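Thursday, 7:40 am, fermentation bench

Finally got the rye starter log into one place, so I'm writing this up while the first flask cools. Nine jars on the go now, all fed from the same mother, all with flour from the Brultar mill, and the differences between them are wild. I honestly expected mush in half of them. Jar 4 smells like green apples! Jar 7 smells like a paint shop, and I'm keeping it going a while longer out of pure curiosity.

The plan, for anyone picking this up cold: same flour, same water, same feeding hour, and only the temperature and the amount of old starter carried over are allowed to change. Jars 1 to 3 sit on the cool shelf, 4 to 6 on the bench, 7 to 9 in the warm box. Within each set the carryover goes small, medium, large. Please don't move them for cleaning, not even for a minute. If you have to wipe the shelf, lift one, wipe, put it back on its own ring.

Overnight rise was best in jar 5, by a long way. It had domed and was only starting to sag in the middle when I came in, so the peak must have been early morning. Jar 6 had already collapsed and left a high tide mark on the glass. Jar 2 had hardly bothered. I drew the marks in grease pencil this time and they stayed put, so no more tape (the tape was a disaster, see the earlier pages in October).

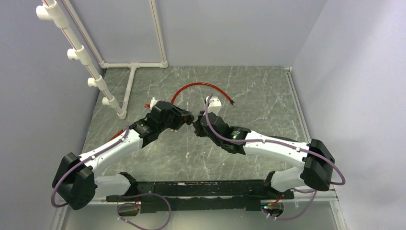 Marble-patterned top, both arms in.

9:15 am. Titrations on jars 1 to 6 done. The cool shelf jars are sharper than I would have guessed from the smell, and the sourness comes on slowly when you taste the slurry, then hangs around. The bench jars are softer and rounder. I ran jar 5 twice and the two readings were close enough that I didn't bother with a third. Burette tap is a bit stiff again - a smear of grease would fix it.

A note on the flour. The bag we opened this week is lot 1471 and it drinks more water than the last one. At the old ratio the paste stood up on the spoon like mortar. I've kept the ratio the same anyway so the run stays honest, but for the baking test we should loosen it a little and write down how much. Would love to know if the mill changed anything or if this is just a dry harvest talking.

Tried the Fu method on a spare spoonful from jar 5, where you salt the starter lightly at feeding. It slowed right down, and the smell went almost floral. That deserves a proper run of its own! I'd do three jars, bench temperature, with the salt stepped up each time, and leave everything else alone.

Spun samples from jars 4, 5 and 6 at 3000 rpm for the clear liquid. Nice tight pellets from 4 and 5. The one from 6 stayed fluffy and kept drifting back up when I tilted the tube, so I spun it again and poured off much more slowly. Liquid from 5 is a pale straw color and that's the one going into the fridge for the Wilen people to look at. Labeled, dated, top shelf, left side. Please leave the yogurt somewhere else.
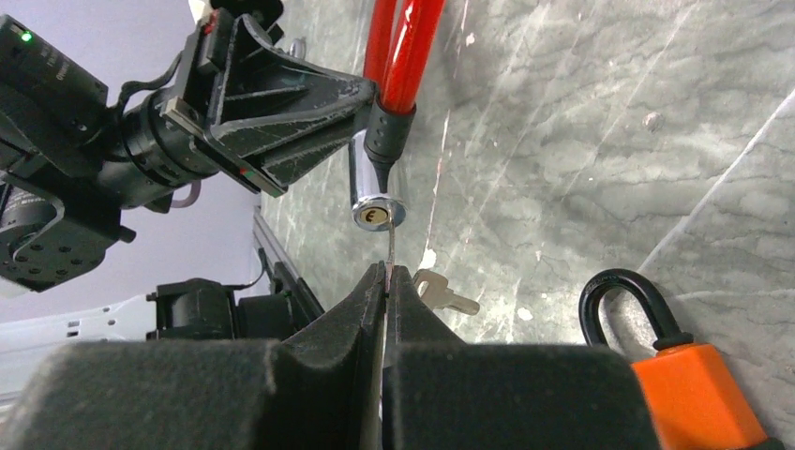

This page was last edited on Thursday at 4:52 pm

Afternoon. Bake test number one, using jar 5 only. Mixed at noon by hand, wet enough to need a scraper, into the small tin. Proved in the warm box until it showed pinholes across the top. Oven on full for the first stretch and then turned well down. Pulled it when the core read as it should and knocked it out onto the rack.

It's gorgeous. Dark crust, a proper crackle on top from the flour dusting, and the kitchen end of the corridor smelled like malt for an hour. I know rye wants a full day before cutting and I'm going to behave myself. The loaf is wrapped in the blue cloth. Hands off until tomorrow, me included.

Weighed the loaf straight out and again once it was cool. It dropped 54 grams, more than the wheat loaves we did on the old oven, and I want to see if that settles down with a lower finish. Weights are in the back of the book with the tin number.

Things still open:
Jar 7, keep or bin? Give it two more feedings.
Warm box runs hotter near the back wall. Swap the thermometer to the rear ring and log it for a full night.
Ask Jesivus for the coarse rye as well, a small bag is plenty.
Rinse the burette before anyone uses it for anything else.
Salt run, three jars. Jars are washed and upside down on the rack.

Next feeding at 8 pm. I'll do it, and I'm bringing the good spoon.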